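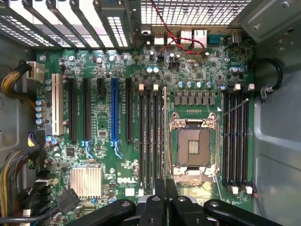

Notebook Entries Parts Log Bench Schedule Search

Mon 9 May

Serial logging, bench PC, continued from last entry.

Problem as it stands: the Zonano balance sends one weight per second over RS-232 and the log file has gaps. Overnight run should have been continuous. Counted 23 gaps in the file, all of them short, the longest 12 seconds. No error in the logger output. The balance display kept updating during the one gap I happened to be standing next to, so the balance is sending and the PC side is losing it.

Checked first:
- Baud, parity, stop bits match on both ends (9600, 7, even, 1). They would have to, or everything would be garbage.
- Cable continuity, pin to pin. Good. Shield tied at the balance end only.
- Swapped to the spare Birkico cable. Gaps still there after an hour.
- Power saving on the port. There is no such setting for the onboard serial port, only for USB. Turned the USB one off too and rebooted.

Looked at gap times against the oven. The Ramalho oven cycles its heater through a contactor on the same outlet strip. Most gaps start within a second or two of a contactor closing, but several don't, and plenty of closings have no gap. Moved the oven to the wall circuit by the sink. Ran the logger for two hours. Two gaps. Better than last night's rate but too short a run to say much.

Second idea is the logger itself. It opens the file, writes the line, closes the file, every reading. The file lives on the shared drive. If the share stalls, the write blocks, and the receive buffer fills behind it. That fits gaps with no error, if the driver drops bytes without complaint. Changed the path to the local disk and added a copy step every 15 minutes. Also raised the receive buffer to the maximum the driver allows.

Two-hour run with local path, oven back on the original strip: no gaps. Moved the oven back on purpose so only one thing changed.

Third run, shared path again, oven on the wall circuit, to get the other corner. Stopped it early when someone needed the balance. 1,446 lines, one gap, 4 seconds. Will repeat.

Current reading: the share is the main cause and the oven timing is probably coincidence, or the switch for the share is also on that strip and sees the same dip. Have not traced where the switch is plugged in. Do that before blaming the network.

Data from last night: usable for the drying curve, since the weight changes slowly compared to the gaps. Do not interpolate. Leave the gaps blank in the sheet and mark the file "share path". The Serkska powder samples go in the same way but need the local path, because the first few minutes are steep and a gap there ruins the fit.

To do:
- overnight run, local path, oven on original strip
- trace the switch power
- timestamp at receive, before the write (now it stamps after, which hides the delay)
- check the balance clock, it is off from the PC by more than I like
- recalibration is due in June, book it

Left running at end of day with the draft shield closed and the 200 g check weight on the pan.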